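Telham bag-and-plate set, README

We use cookies to remember your settings. By continuing you agree. Accept / Manage

Telham bag-and-plate set
Last edit: April 24, 2020
Maintainer: Shayne Cosgrove. Questions on the packing side go to Babar Pirzada.

## What it is

268 recorded runs of one arm moving fruit between a bag and a plate. Recorded at the Jonbridge site, in the training room next to the packing floor. Made for the order-packing trial. Also made so people on the floor could see what the thing does before it shows up next to them. Both uses matter, please don't strip the notes folder out when you copy this.

## Why we did it

Jonbridge packs mixed fruit orders by hand. Two shifts. The plan from Ilness (they run the site) is to put 4 arms on the small-order line in October. Small orders only. Large boxes stay with people for now, no date for that and I'm not going to guess one.

What changes for packers, as it stands today:

- repeat picking on small orders goes to the arms
- checking for bruises stays with people. The arm has no idea
- one packer per shift becomes line lead for the arms, clears jams, restarts, logs drops
- the lead job has a higher rate. Babar got that in writing, ask him for the sheet
- rotation off the cold side goes from every 2 hours to every hour and a half. Not everyone likes this one

Some of the packers asked if their own recordings would be used to rate them. No. Operator names are not in the files, only a run number. Shift is not in there either.

## Layout

runs/ one folder per run
notes/ free text from operators, typed up by Shayne, spelling left alone
splits/ 200 runs for training, the rest is held out
forms/ blank consent form, the short one

## Notes on the runs

Operators drove the arm themselves after a short intro. Most had never touched one. The early runs are slow and you can see people learning, we left them in. If you want only clean ones filter on the quality field, it goes 0 to 3.

Target was 400 runs. We stopped early, the room was needed and people were tired of giving up breaks for it. Fair enough.

Soft bags are the hard part. Straps flop over, the sides fold in, fruit shifts when the one on top gets touched. Packers told us this on day one and they were right, the Lashari gripper settings we started with were tuned for trays. See notes/bags.txt, it's the best file in here.

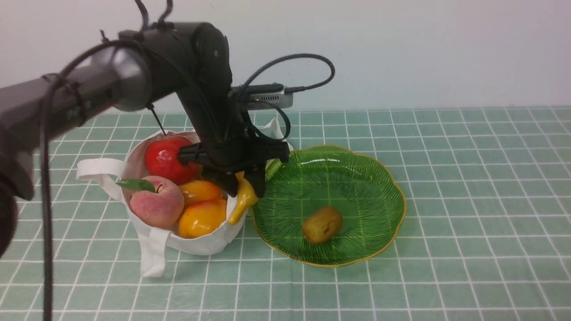 Grip force is logged in every run but the units were wrong in the first batch. Fixed in the current version. If you pulled a copy before that, pull it agian.

## Known problems

- some runs have no end marker
- notes for a few runs are in the wrong folder, working on it
- nothing in here covers wet bags or torn ones. The floor gets both
- don't use this to make staffing numbers. Somebody tried. The times are training-room times and mean nothing for the line

## Using it

Inside use at Jonbridge and Ilness is fine. Anyone else email Shayne first.

## Comments

packer_nights: the break change should of been its own meeting, not a line in a readme

B. Pirzada: Agreed. It's getting one. Notice goes up by the time clock.

dmk: is there a loader script or do I write my own

S. Cosgrove: write your own for now sorry

tray_line_2: who covers lead when the lead is out sick?

## Related

Telham tray set (older)
Small-order line: questions from the floor
Lead role, draft duties
Jam log template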